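Search this site
Enter your keywords
Search

About Us

Hi, I'm Jordan Inskip, and I run Parnero with my business partner Dean Lambert. We sell tablecloths, oilcloth and wipe-clean fabric by the yard from a shop on Pearce Street, and we mail it all over the country too. If you've ever scrubbed spaghetti sauce out of your grandmother's good linen at eleven at night, you already know why we do this!

I never planned on fabric. I was managing the front desk at a dental office, and on Saturdays I helped out at a flea market booth that belonged to Roy Hollis. Roy sold remnants, mostly curtain ends and upholstery scraps, and one spring he bought a pallet of old oilcloth from a diner supply place that was closing. It was cherries, checks, big ugly pineapples, all of it. He put me in charge of it since he couldn't stand the smell. I sold the lot by June and I was hooked. When Roy retired he let me have the booth, the cutting table and his brass yardstick, which still hangs behind our register (please don't ask to buy it, people do).

Dean came along the year after. He was a customer first, and a picky one. He wanted a round cloth for an oval table and we argued over it for most of an afternoon. He was right, as it happens, and he's been doing our custom shapes ever since. If you need a notch cut for a table leg, or an umbrella hole with a proper bound edge, that's Dean's department.

The shop moved indoors to 1406 Pearce Street when the flea market changed hands. It used to be a shoe repair place and we kept the counter. We have 300 patterns on the rolls right now, plus a basket of ends by the door that gets picked over pretty fast on weekends. Small florals and trailing vines are what I'd put in every house if people let me. They hide crumbs, they go with any plates you own, and you don't get sick of them by August the way you do with lemons.
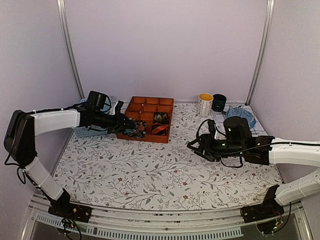

Gray vines and tiny dark red flowers on white.

Most of our heavier cloth comes from Cisetti, a family mill we've bought from since the booth days, and the thinner stuff for picnic tables and shelf liner is from Undix. I get asked a lot which one is better. For a kitchen table that sees three meals a day, get the Cisetti. For a birthday party or a potting bench, save your money. Either way, unroll it when it gets to you and let it lie flat overnight before you decide the creases are permanent. They aren't! A hair dryer on low helps, on the back side only. Please don't iron it. We've had that phone call.

Graham Entwistle does our shipping and answers most of the email, so if you got a nice clear reply, it was probably him. If you got a long rambling one with paint colors in it, that was me. We cut to order, so we can't take back a cut piece, but samples are free and you can have as many as 3 at a time. Tape them to the table and live with them for a week.

We're open Tuesday through Saturday, ten to five. Park in back, the meters out front are mean. And bring your table measurements, with the drop you want on each side. "It seats six" is not a measurement, though Dean will do his best with it.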